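## 8. Setting out the tray for skin care

Applies to the Promard side tray, model 307, with perforated top and two end handles. Assemble the stand and lock the tray in place (section 7) before starting.

### 8.1 Position

1. Put the tray beside the seat, with the long side facing the user.
2. Leave enough space at each end to grip the handle.
3. Press down lightly on both ends of the tray. If it rocks, level the stand again as described in section 7.

**Caution:** The tray top is open. Liquid spilled on it passes through the holes to the floor below. On wood floors, lay a washable mat under the stand before any bottle is opened.

### 8.2 Loading

1. Wipe the tray with a dry cloth. Check that no cotton fiber is caught in the holes.
2. Stand small bottles along the back edge in a single row, caps closed.
3. Place the tall bottle next to the row. It should not stand in front of the small ones, where a sleeve can catch it.
4. Place the cotton pad container at the end of the row, on the side of the hand that will pick up the pads.
5. Keep the front half of the tray clear. This is the working area.

**Note:** Bottles with a base narrower than 2 holes tend to tip when the tray is moved. Use the Zinton insert for these.

### 8.3 Taking and wetting a pad

1. Hold the container steady if it is light or nearly empty.
2. Press one fingertip on the top pad and slide it toward you until the edge lifts.
3. Take the pad by the edge. If two come away together, separate them over the tray and put the spare back.
4. Keep the pad in the free hand, above the working area, while the other hand goes back to the container or to a bottle.

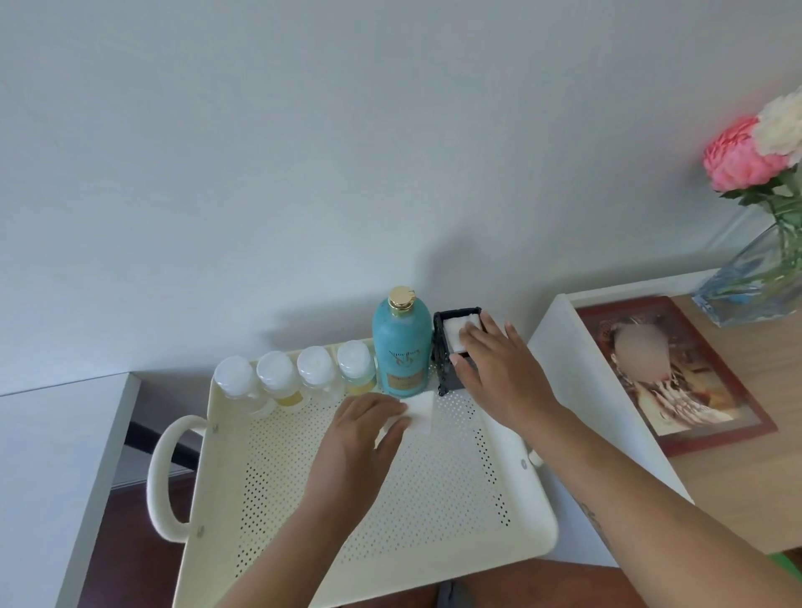 Jasisari wrote in after the first edition of this guide to say that pads packed tightly in a square container should be loosened before the session, as the top one otherwise brings a second with it every time. The point is accepted. Fan the stack once with the thumb when filling the container, and do not fill it above the rim.

5. Open one bottle at a time. Lay the cap on the tray with the inside facing up.
6. Hold the pad against the mouth of the bottle and tilt the bottle briefly. Do not pour from a height.
7. Close the bottle and return it to its place in the row before using the pad.

**Caution:** Do not put used pads down on the tray. Residue dries in the holes and is hard to remove - use a lidded bin within reach of the seat.

### 8.4 Clearing

1. Check that all caps are tight, then take the bottles off, tallest first.
2. Close or cover the pad container and store it away from steam.
3. Wash the tray top with warm water and mild soap, both sides. Dry it fully, including around the rivets at the handles.
4. Do not lift the tray by one handle, even when it is empty.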